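Speaker notes – "The Work Surface: Mats, Boards and Low Tables in Shared Rooms"

Speaker: Sunita Saxena, Facilities and Learning Spaces, Lodhi
Session chair: Lalit Sengar
Slot: 400 seats, main hall, afternoon session in October. Questions at the end, taken by the chair.

**Before starting**

Check that the clicker works from the left of the lectern. Water on the shelf, not on the laptop table. Wait for the doors to be closed.

**Slide 1 – Title**

Good afternoon. Thank the chair and the organisers. Thank Aisyah Wijaya, who prepared the survey on which the middle part of this talk depends.

Say at once what the talk covers: the surface on which people cut, fold, measure, glue and, quite often, eat. It does not cover chairs, lighting or storage. Benjie Lumbao will speak on storage after the break.

**Slide 2 – Why surfaces**

When a shared room is fitted out, the table is chosen early and the top of the table is seldom discussed again. At Lodhi the tables in Room 6 were bought for one purpose, which was reading. Within a year the same tables were being used for model-making, bookbinding, parcel wrapping and a lunch club. The finish suffered accordingly.

Pause. Show the close view of the scored table top. Do not hurry past this slide, as people at the back will want time to see the knife marks.

Our first response was a notice asking users to take care. The notice was large and clearly worded. It had no effect that we could measure.

**Slide 3 – The survey**

Aisyah Wijaya asked the users of the shared rooms to note each activity they carried out at a table during one term. The forms were short – a single line for each activity – and 3067 lines were returned.

Points to make:

- Cutting with a blade was recorded more often than we had expected, including in rooms where no craft session was booked.
- Eating was recorded in every room.
- Many lines gave two activities together. "Trimming prints, then lunch" is a typical entry.

If asked for the full table of results, say that it is held in the Lodhi office and can be sent on request. Do not try to read figures from memory.

**Slide 4 – What a cutting mat does**

Most of the audience will own one. Keep this brief.

A cutting mat takes the blade so that the table does not. The printed grid lets the user square up paper without a separate ruler, and the diagonal lines serve for mitres and set angles. Some mats also carry printed shapes, which are helpful in teaching and are otherwise ignored.

A mat must lie flat. One that has been stored on its edge against a radiator will curl, and a curled mat should be withdrawn. Satish Sisodia keeps ours in a shallow drawer with nothing on top of them. Please credit him for the drawer, as several colleagues at Ikis have since copied it.

A mat is sized to the work and to the table. On a low table a large mat may cover most of the area in reach, and it then becomes the table for practical purposes. Everything that would have been put on the table is put on the mat.

**Slide 5 – Height**

Low tables suit younger users and those who prefer to kneel or sit on the floor. They are less suitable for long periods of cutting by adults, who lean over the work and tire in the back. The rooms at Eneo have both heights, and staff there move the mat to suit the group. We have adopted the same practice.

Mention the trial at Grikholm only if time allows. It was small and the report has not been finished.

**Slide 6 – Food on the mat**

This is the part of the talk that usually brings the most questions. Speak slowly.
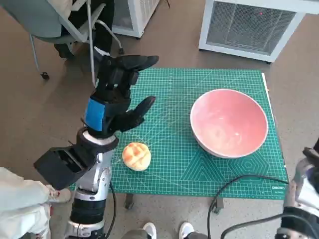

*Slide 6. A small round bun on a green cutting mat, low table.*

A bun is a modest thing and most of us would put it down without thinking. A mat in regular use, however, has fine cuts in its surface. Crumbs, grease and scraps of paper settle into them. Adhesive may be left there as well, and a cut surface is harder to wipe clean than a smooth one.

Draw attention to the grid under the bread. The lines are fine and pale, and they are the working part of the mat. Grease spreads along the surface and marks the next sheet of paper laid on it. Our bookbinding group lost a set of endpapers in this way and has asked me to mention the matter wherever I speak.

Our present rule has three parts, and is given here in the wording used on the room card:

1. Food is placed on a plate or board, and the plate or board is placed on the bare table.
2. The mat is put away before food is brought out.
3. A mat used for food by mistake is washed with cool soapy water, dried flat and returned to the drawer.

The second part is the one most often missed. Where the mat covers most of a low table there may be no bare table left, and the user has nowhere else to put a bun down. We have therefore placed 6 small boards in each room, beside the drawer. They are plain and can be washed in the sink.

**Slide 7 – Cleaning and replacement**

- Wipe after each session with a damp cloth.
- No hot water and no solvents.
- Turn the mat over if the reverse is also a cutting face.
- Withdraw it when the blade begins to follow old cuts.

On cost, say only that mats are cheaper than table tops. The hall will contain people who buy both.

**Slide 8 – What we ask of other institutions**

Read this slide in full. We invite colleagues to record what is done at their tables for one term before ordering new ones, using the Lodhi form or their own. We should be glad to receive the results, whatever they show.

**Questions**

Lalit Sengar will take the microphone into the hall. Likely questions are glass boards (we have not tried them), self-adhesive table film (we have, and removed it) and who washes the mats. The last should be passed to Satish Sisodia, in the second row.

Leave the room card on screen during questions. Collect the spare mat from the lectern before leaving the stage.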